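Should the town day be compulsory for school classes?
Board: Town and Community > Public life
9 replies

elfriede_s
I moved to Zirodmont four years ago and I still learn how things are done here, so please excuse me if this question was already discussed. In September the town holds its founding day on the square. The letter from my son's school says this year all classes from the third year upwards "will attend", and that absence must be explained in writing. Before, it was an invitation.

I have nothing against the day. I like it, I even cried a little when the old bus drivers walked past last year. But I am not sure that a feeling for a place can be put into a timetable. In the country where I grew up we stood in lines with small flags, and what I remember is my feet. I would like to hear from parents and also from people without children.
Elfriede Strobel

Breno
It is one morning. They miss maths, they get a sandwich, they wave at the mayor. I can't see the problem.

When I was at the Jivley Road school we all went and no one asked our parents for an opinion. Today every child on my street can name football players from four continents and not one can say who the town hall is named after. If you wait until they feel like it, they will never come.

R. Kazmi
Breno, I agree with half of it. They should know who the town hall is named after. But they can learn this in the classroom, with the book open, and it will stay longer than from standing behind 200 other children where you see only coats.

I taught for many years, and the children who were proud of the town were the ones who had done something in it. One class painted the benches by the river. They still check on those benches and they are adults now, some with a beard.

Mahmoud Chraibi
I want to answer to Elfriede's point about the flags, because my experience is different. I also grew up with such ceremonies and for me they were good. We were poor and our quarter was not liked by the others, and on that one morning we stood on the same square as everybody. If it had been voluntary, I think my father would have said that it is not for us. The word "compulsory" sounds hard, but it also means that no family has to ask itself if it is welcome.

So I would be careful. When the day becomes voluntary, look who stops coming. It will not be the families from the hill.

elfriede_s
Thank you Mahmoud, I did not think of it from this side. I must reflect on it.

Breno
What he said.

nwarraich
Long post, sorry. Last year I was one of the helpers for the children's tables, the craft ones beside the fountain. We had 30 places and they were full the whole morning, and these were children who came by themselves or with a grandmother. At the same time the speeches went on at the other end, with rows of chairs and not many people on them. I conclude that we do not lack interest. We lack things to do. Four speeches is too many for any person under sixty, and I include myself.

My proposal for this year, which I also sent to the town office: keep the classes together for the anthem and the reading of the names, that is short. After that let them go to the tables, the fire engine, the choir, whatever they want. If someone has wooden bits left from a job at home, please bring them, we always run out.
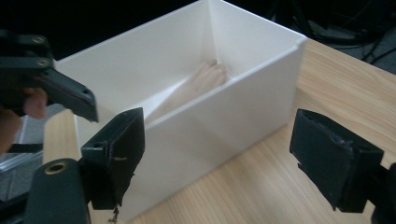 My box so far, one piece of wood in it.

About the written explanation for absence I have no opinion. For the school it is probably only a question of insurance.
Noman Warraich

R. Kazmi
Noman, I like your plan, and I will look in the shed. But who stays with the classes when they "go where they want"? A teacher with a whole class cannot be at the fire engine and at the choir. It must be written down before, otherwise it is decided on the square by the person with the loudest voice.

Also please let one of the speeches be by a pupil. A pupil speaks for three minutes and the others listen, because they want to see if he makes a mistake.

Naheed Hayat
I read here since a long time but do not write often. I run the shop next to the Orakzai bakery, so I see the day from the door every year.

I don't agree with Mahmoud, with respect. Some families in our street do not come for reasons they don't want to put in a letter. One mother has a religious reason, another one simply had a bad fight with the town about her flat and she does not want to clap. Is she a worse citizen? She cleans the snow in front of three houses that are not hers. If her daughter must bring a written explanation, then the mother must explain herself to the class teacher, and I find this not dignified.

Let the school say "we go, and those who don't go have a normal morning in the library". Without letter. Then Mahmoud's father would also go, because the class goes.

Mahmoud Chraibi
Naheed, I can accept this. Going is the normal thing, staying is allowed, no paper. I still think that the library should not be more fun than the square, or we will have 500 children in the library.

elfriede_s
I wrote to the headteacher this evening with Naheed's sentence almost word for word (I hope that is all right). She replied already at half past seven. She says the written note comes from the town and not from her, and that she will ask if a tick on the normal absence list is enough. About the speeches she wrote only "I know".

Noman, my son asks if the pieces of wood may be already painted.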